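Gamton Student Robotics Club
Workshop Tips for Members: Household Task Practice

The following tips have been gathered from the club's practice sessions and are provided for all students who take part in the household task project. Members are expected to read them before their first session at the tables. Questions may be sent to the workshop supervisor, Delyth Voyle, or to the student lead, Zane Zariņš.

Before you start

Sign in at the desk and write your table number next to your name. Tie back long hair and push loose sleeves above the elbow. Bags and coats belong on the hooks in the hallway. Drinks are not permitted in the workshop, including bottles with screw caps.

Check the hand-held grippers before you put on the shoulder straps. Open and close the fingers several times with nothing between them. If one side sticks, hang a red tag on the handle and take another pair. Members should not attempt to loosen a finger joint with oil from the tool cabinet. The pads pick up the oil and will leave marks on cloth.

Wipe the faces of the marker cubes with a dry cotton cloth. Household glass cleaner should not be used, as it dulled the print on the first set the club made. A cube with a scratched or peeling face is to be handed in for relabeling.

Working with cloth

Small, light pieces of fabric are the best material for new members. Towels are heavy and hide their own edges, and they should be left until the second level of the course. Wash new cloth once before use to remove the stiff finish. Fabric softener should be left out of the wash, for it makes thin cloth slide between the finger pads.

Approach the container from above and to one side. Close the fingers slowly and lift straight up before moving across the table. If two pieces come up together, set both down again and take a new grip. Shaking a piece free tends to pull the other over the rim.

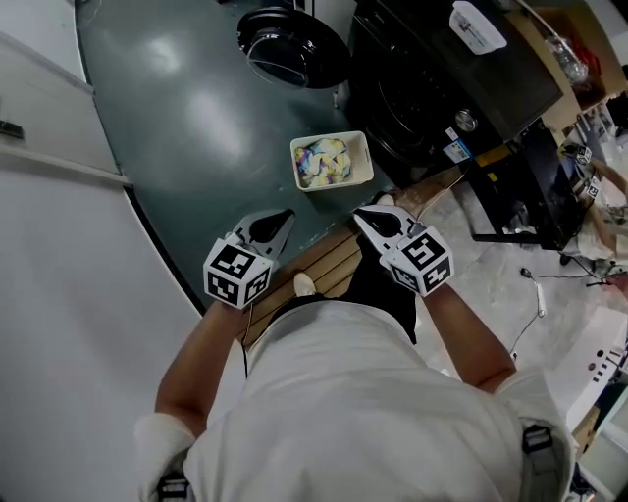
How should cloth be put back in the basket after a practice round?
Drop each piece in separately and leave it crumpled. Folded or flattened cloth is harder for the next member to pick up, and the exercise is planned for a mixed pile.

Keep your wrists relaxed and your elbows close to your sides. Most beginners hold the grippers too tightly and tire before the end of the round. The club limits each round to 12 minutes, after which the member changes places with a partner. Elvia Palacios, who coached last year's team, recommends resting the forearms on the table between rounds with the fingers open.

Cables and floor space

Run the gripper cable down one side of the body and check that it does not pass under your shoe. Leave enough slack to reach the far side of the table. Power leads are to be kept against the wall wherever possible. A partner who needs to walk behind you should say so first.

Stands are placed by the supervisor and should stay where they are. If one has been bumped, stop the round and report it. A recording made after a stand has shifted must be marked as such in the log.

Keeping the log

Each round is entered in the log with the task name, the table number and the result. Please write "incomplete" where a task was not finished. Incomplete rounds are kept and are useful to the students who work on the software. By the end of the fall term the club had logged 2,502 rounds, of which 104 could not be used because the table number was missing.

Closing the workshop

Switch off the grippers, coil the cables in wide loops and fasten them with the cloth ties. Tight coils damage the wire near the plug. Practice cloth goes into the wash bag when it is gray or has been on the floor. Tabletops are to be wiped with a damp cloth and mild dish soap, then dried.

Registration for the January course is open to students in grades nine and up. There are 21 places. Forms are available from Chaimae Filali at the front office and must carry a parent's or guardian's signature.

Last revised 12 December 2019
Workshop supervisor: Delyth Voyle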